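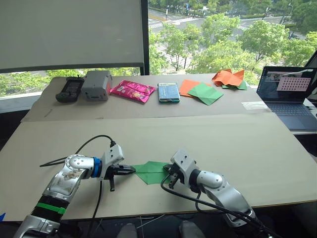

The two arms at the club table, with a folded green sheet between the grippers.

Fustedby Robot Club: questions we often receive

Who can join the club?
Any student of the college, from any course. You do not need to know programming before you come. Last year we had members from nursing, from joinery and from the language department, and they all learned to operate the arms. The only condition is that you attend the safety lesson first. It takes one evening.

When and where do you meet?
We meet in the Bekton building, on the upper floor, from half past four until seven. New members are accepted in September and again after the winter holiday. If the door downstairs is locked, please ring the bell marked "Workshops" and wait a little.

Why do you fold paper with robots?
Paper folding is our task for the Siregar Cup, where every team must make a simple figure with two arms. Paper is cheap, so we can make many mistakes. It is also quite difficult, because a sheet bends and slides in a way that a wooden block does not. One arm must hold while the other arm moves, and the grip should be firm without leaving a mark on the sheet.

Which paper should I bring?
You do not have to bring any. The club buys packs of 100 sheets in mixed colours. If you want to practise at home by hand, and we recommend this, choose ordinary origami paper. Thick card is not suitable.

Why is there cardboard on the table?
The bare table top was too slippery for our sheets. Cardboard gives a bit more friction and its plain colour helps when we look for the edges of the paper. Please do not write on it.

How are the results judged?
A run can receive 100 points at most. Points are taken away for torn paper, for open folds and for every time a person touches the sheet. Our best run until now is 68 points. We lost most of the others on the second fold, where the corners did not meet.

Can I put my phone or my food on the table?
Keep them at the far side, outside the reach of the arms, or better in your bag. Drinks are not allowed on the table at all.

Do I need my own laptop?
No. The club laptop has all the programs installed. If you wish to use your own, ask for the installation notes from Ernomar, our online folder. You will receive the password at your first meeting.

What does it cost?
Membership is 2 pounds for each term. If this is a problem for you, speak with Shanthi Khan in private and she will arrange it.

May I bring a friend or a younger brother or sister?
Yes, as a guest, if you tell us one day before. Guests may watch from behind the yellow line, but they may not operate the arms. Children under twelve must come with an adult.

I have another question. Whom should I ask?
Please leave a message for Shanthi Khan at the college reception, or come at half past four and ask us directly.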